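Build the slow robot first

Fouad Chamoun

I have spent 18 months of evenings building a small outdoor robot in a shared workshop, and I want to make the case for doing it slowly. I don't mean slowly as in lazily. I mean building a machine that moves at walking pace, on parts you can lift with one hand, and refusing to make it quicker until you know every noise it makes.

Most people who come to our bench at Salham want speed. I did too! My first chassis had motors far too strong for it, and it spent its short life upside down. The second one, which we call Vurnum after a misprint on a packing slip, has gears so low that you can stroll next to it and drink your tea. I love it more than anything I've ever made. You can hear a loose grub screw at that pace. You can see a wheel start to toe out before it chews its tyre, and you have time to think "that's odd" and reach for the switch.

There is a view, and I hear it often, that home builders should stick to simulation now that it's so good and so cheap. I use it as well, and I'm grateful for it. But a simulated road has never shaken a connector out of its socket. In May we lost 2 whole evenings to a fault that only came on when the rear left wheel dropped off a kerb, and it was a crimp I had done myself, badly, in a hurry to get home. I learned more about crimping from that than from any number of videos. I also bought a proper crimping tool, which I should have done at the start.

The other thing I'd defend is the shared bench. People worry that they'll be in the way, or that somebody will laugh at their wiring. Somebody might. Then they'll show you how to lace it properly and lend you the good side cutters. Our steering code is mostly a patched version of the Clillero library, and I would never have got it running alone – the notes are thin and the best advice in them is in a comment at the bottom of a file. Five of us sat round one laptop until it made sense. I went home far too late and very happy.

Do I think everyone needs a robot that can find its own way along a road? No, and mine is a long way from being trusted with that. It gets confused by shadows and it has a strange dislike of drain covers. What I do think is that far more people could build one than believe they can. You need eight or so hand tools, a bit of patience and a place where sawdust and solder are both allowed.

Our next job is the mast. The Hwang bracket we've been using flexes, so every picture comes back with a wobble in it, and I'd like to try a shorter post with a rubber pad underneath before
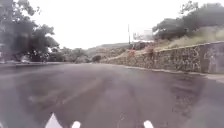 we go adding any more software to clean things up afterwards. Fix the metal first, then the code. If the pad doesn't do it I'll try a brace from the back plate, and I have a nice bit of angle put by for that.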